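01/05/2025 – lock bench, Stomwood workshop

Continued with the apartment cylinders from the Gasilholm building. Hala Bennani brought the second box in the morning, all of the same type, five pins, key blank Muvcombe 2741. The first one I opened had two worn pins and much old grease inside. I cleaned it, changed the pins and pinned it again to the new key. It turns well now, but the key still comes out a little hard. I must look at the springs.

Ashley Garside asked if we can put all the doors under one master key. In my opinion yes, but the stairs door has a different profile and it would need a new cylinder. I wrote this to Rahman and I wait for the price.
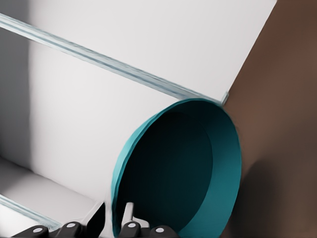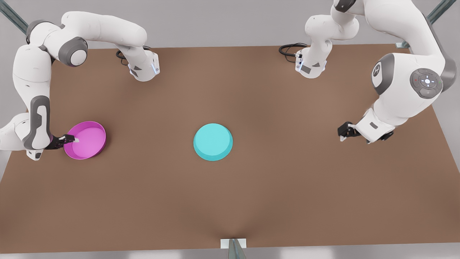

The test on the cycle machine was stopped at 4000 turns. The cam screw was loose again, same as in November. I put thread glue on it and will start from zero tomorrow – please do not touch the counter.

Unit 33: the tenant lost both keys, so this cylinder goes first. Old pins are in the small bag with the unit number, do not mix them with the new ones.

To order: top springs, graphite powder, 2 plug followers (mine is bent).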